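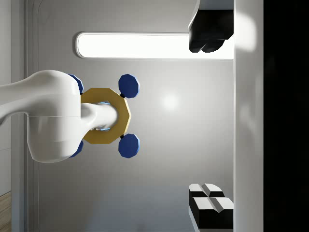 Week 6: Who writes the constitution? Parties, drafting bodies and the referendum

Handout to go with the lecture. Read before the seminar, bring it with you. Module tutor: Kwan-ho Cheng. Office hour straight after the lecture, same corridor.

1. Where we've got to

Last week was the executive. Term limits, who appoints whom, decree powers. This week one step back: who gets to write those rules in the first place, and what happens when the people writing them are also the people who'll be bound by them.

Short version of the problem. Politicians write rules they'll play under. They know roughly how strong they are now. They don't know how strong they'll be in ten years. A lot of the reading is about what they do with that gap.

Keep the three stages apart in your notes, people muddle them every year:

- mandate (who says a new constitution is needed, and who sets up the body)
- drafting (who holds the pen, who sees the drafts)
- adoption (parliament vote, referendum, or both)

A party can lose one stage and win the next. Most of the interesting cases are like that.

2. Types of drafting body

Elected assembly. Chosen only for this job, dissolved when done. Looks the most legitimate. Slow, expensive, and party whips turn up anyway.

Sitting parliament acting as assembly. Cheap, quick. Obvious conflict of interest: MPs deciding how MPs are elected, how long they sit, whether there's an upper house. Expect to find the upper house survives.

Select committee of parliament. Usually after a coalition deal or a peace deal. Seats shared out by party. Outreach meetings, then a technical drafting team, then the party leaders cut the last bits between them in private. The technical team gets blamed for everything.

Expert commission. Lawyers mostly. Good drafts, tidy, and often nobody in the governing party feels bound to accept them. Watch for the phrase "subject to consultation".

Mixed. Nearly everything in practice.

For the exam you don't need a typology off by heart. You need to be able to say, for one case, which type it was and what difference that made.

3. Running case: Lollton and Predstead

We use teaching cases for this part so that nobody's essay rests on knowing one country better than the others. Two territories, both came out of one-party rule, both wanted a new text. Fact sheets are on the module page, summary here.

Lollton. Governing party (Unity) has a majority but needs the opposition for the two-thirds vote. Select committee, co-chaired by the two parties. 206 public outreach meetings. Final draft goes to a referendum.

Predstead. No majority for anyone. Elected assembly, 509 written submissions, all published. Final draft needs only a simple majority in the assembly, no referendum.

Things to notice about Lollton:

- Unity party bussed members into the outreach meetings. Same sentences word for word in different districts (see extract B in the pack).
- The committee then had to decide how to weigh what was said. By number of mentions? By number of meetings? Opposition wanted neither, they wanted the "quality" of the view. This row held up the draft for months.
- Two clauses went to the party leaders and came back changed. Running mates for the presidency, and the powers of provincial governors. No minutes of that meeting.
- Both parties then campaigned for Yes. Hence a big Yes vote that tells you very little about what voters thought of any one clause.

Things to notice about Predstead:

- Publishing submissions changed what people wrote. Longer, more legal, fewer from the rural wards.
- Small parties got more than their share. They held the balance on nearly every clause.
- The text is long. Very long. Each deal got its own section, and some of them contradict (compare the clauses on land and on customary courts).
- Without a referendum the losers said it wasn't theirs. They're still saying it.

4. The internal party fight

This is the bit students skip and it comes up in the exam. We talk about "the party's position" as if there's one. There usually isn't.

In Lollton the Unity negotiators on the committee had spent three years with the other side. They knew what could be got and what couldn't. Party headquarters hadn't, and saw a list of things given away. So when the draft landed at HQ it came back with a long list of amendments, many undoing what the party's own negotiators had signed.

Why would HQ do that? Possible answers, not exclusive:

(a) Real disagreement. HQ cared about the presidency, negotiators cared about finishing.
(b) Succession. An ageing leader, several people who'd like the job. A running mate clause settles the succession in public and early. Anybody who isn't the likely running mate wants it out.
(c) Bargaining. Ask for everything, settle for the two clauses you care about.
(d) Blame. If it goes wrong, HQ is on record as having objected.

Chung's chapter in the reader argues for (b), strongly. I think he overdoes it but read it. His evidence is mostly interviews with people who lost out, and they would say that. Stomis goes for (c) and has better documents, worse argument.

Seminar groups: half of you take Chung, half take Stomis. Sort it out among yourselves before you arrive please, last time we lost ten minutes.

5. Reading press statements

Linked skill, and it's needed for the coursework. Both sides in Lollton gave press conferences after each stage, and each claimed to have won. They can't both have won everything. How to read a statement like that:

Who is in the room. State-owned papers get invited to one, private papers to the other. A spokesman talks differently to reporters he expects to be friendly. If the notice of the meeting said one subject and he talked about another, ask why.

Who is the real audience. Very often his own members. "We got what we wanted" is said to the branch chairmen, through the paper.

What's left out. Go down the list of disputed clauses and tick off those mentioned. The ones missing are normally the ones lost.

What language. In Lollton the spokesman switched languages for the jokes and the party nicknames. Translated reports drop these and the tone changes a lot. If you only have the translation, say so in your essay.

Date against stage. A statement before the draft is published is a bid. After, it's a verdict. Same words, diffrent job.

6. Does participation matter?

Old view: more participation, better constitution, longer life. Newer work is less sure. Points for and against, very quick:

For
- people know the text exists, and can quote it at officials
- harder to amend quietly afterwards
- groups formed for the outreach sometimes carry on (Lollton women's groups, extract D)

Against
- participation gets captured by whoever has buses
- raises hopes on jobs, prices, land, that no constitution can meet
- lots of material, no agreed way to weigh it, so drafters pick what they like

Careful with the word "ownership". It appears in every report and means three or four different things. If you use it, define it.

Also careful with referendum turnout. A low turnout when both main parties say Yes may mean people are content, or fed up, or it rained. Don't hang an argument on it.

7. After adoption

Short section as we pick it up in week 8.

New text doesn't change old laws by itself. Lollton: the old public order law and the old broadcasting law stayed on the books, plainly at odds with the bill of rights. Ministers said the laws would be "aligned in due course". The courts struck down bits. Most of it sat there.

Transitional clauses are where the bodies are buried. In Lollton the running mate clause was kept but put off for two elections, tucked in a schedule at the back. Then it was repealed before it ever came in. So who won that clause? The opposition said they did, at the time, and it's in all the newspapers as a gain. Good essay material.

Always read the schedules. Always.

8. Seminar questions

Prepare notes on the first two, the others if time.

- Was Lollton's select committee a weaker body than Predstead's assembly, or just a more honest one about where power was?
- Take section 4, (a) to (d). Which fits the timing of the HQ amendments best? Use extract C.
- Should outreach views be weighed by number? If you say no, what instead?
- Could the Predstead text have passed a referendum?
- What would you want to see before believing a party's claim that it had got its way?

9. Reading

Essential
Chung, chapter on succession and the draft (reader, first item)
Stomis, "Bargaining over clauses" (reader, second item)
Extracts A to D in the source pack. D is badly scanned, a retyped version is going up.

Further
The Lollton committee's final report, chapter 11 only unless you're keen
Predstead assembly rules of procedure, skim
Any two press reports of the same press conference, one state-owned and one private. Find your own.

10. Coursework reminder

Source commentary due in November. Pick one statement from the pack and apply section 5. No need to tell me the history of the country, I've got the fact sheet. Marks are for reading the source closely. Footnotes not endnotes. Submit by 4pm, the system shuts itself and I can't re-open it.

Corrections to last week's handout: the table on term limits had the columns for Lollton and Predstead swapped. New version is on the module page. Sorry about that, and thanks to those who emailled.

Next week: second chambers. Read the Predstead land clauses again beforehand, we'll need them.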